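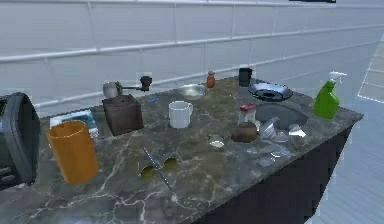
Running a Football Club: Notes for Session Four
Who owns a club, and who gets a say?

Welcome back, everyone, and thank you for all the lively talk last time about gate money (I do still owe a couple of you an answer on cup replays, and I haven't forgotten!). In this session we move away from the pitch and into the paperwork, and I promise it's more interesting than it sounds.

We'll use the same two clubs as before, Brumach Town and Dikley Rovers, and we'll follow each of them through one awkward summer.

1. Three ways of owning a club

Most of the clubs you'll meet on this course fall under one of the headings below, though plenty of them have a foot in two camps.

Private owner. One person or one family holds nearly all the shares. Decisions come quickly, and when money runs short everybody looks in the same direction.

Members' club. Supporters pay a yearly fee and each has one vote, however long they've been coming. Dikley Rovers is run like this, with 521 paid-up members at the last count.

Mixed ownership. A company holds most of the shares and a supporters' trust holds the rest. Brumach Town took this road, and the trust there has a seat on the board but can be outvoted on almost everything. I say "almost", and we'll come to the exception in a moment.

2. The Wumbei Stand

Some of you read ahead and asked me about this one by email, so let's take it slowly.

Brumach wanted to pull down the old Wumbei Stand, which held 600 standing, and put up a smaller seated stand with 300 places and a row of function rooms behind. The board liked it very much. The function rooms would bring in money all year round, in the weeks when there's no football as well as the weeks when there is, and a club that size feels every empty week.

The trust was against it. Their members had stood on that terrace for years and didn't fancy sitting down, and they worried (quite fairly, I think) about what would happen to the cheaper tickets. Now for the exception: the trust's agreement said that no part of the ground could be knocked down without its consent. The board had overlooked that line completely. Do please read the agreement in your course pack, clause 7 especially, and notice how short it is.

They settled in September on a stand with a strip of terrace kept along the front. It pleased most people a bit.

3. Dikley and the shirt vote

Dikley's trouble was smaller but a good deal louder. A sponsor called Wakska offered a two-year deal on the condition that the home shirt changed from green to white. Under the club's rules a change of colours needs a vote of all members at a general meeting, and on the night only 84 of them came. The change went through by a handful of votes.

You can imagine the letters! Those who had stayed at home felt the meeting was too small to decide such a thing, and those who had turned out felt they'd done their bit. The rules set no minimum attendance, so the result stood.

I'd like you to think about whether a rule on attendance would have helped, or whether it would only have put the argument off until another evening. I change my own mind on this every time I teach it.

4. Words to know

Quorum: the smallest number of people who must be present for a vote to count.
Veto: the power to stop a decision, even when you're outnumbered.
Trust: here, a body set up to hold shares on behalf of supporters.

5. Before next time

Please write a page, no more, on which of the two clubs listened better to its supporters. Use the course pack and whatever you remember from your own club if you follow one. Handwritten is fine. Hand it in at the start of the session or leave it in my tray by 31/05/2019, and bring the ticket price sheet with you, as we'll be working from it straight away.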